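Stondcombe Lab Extends Suturing Practice Program

Jun 25, 2023

The surgical skills lab at Stondcombe has added 2 practice stations for closing short, straight incisions with robotic instruments. The stations were supplied by Nuvex and went into use this month.

Trainees logged 1,525 closures in the previous term. Each exercise begins with a single cut in a tissue surface and is scored on stitch spacing, edge alignment and time. 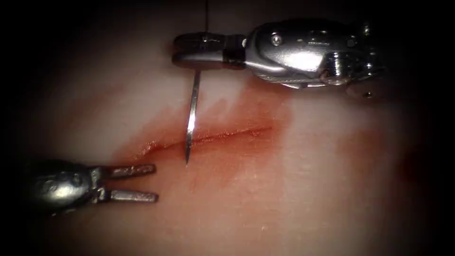
Scoring sheets follow the Escobar scale, which runs from zero to six. A closure rated below the midpoint is repeated in the same session – up to two attempts are allowed. Needle handling is graded separately.

Results from the expanded program will be added to the Zultirlow training register, which holds 3,611 entries.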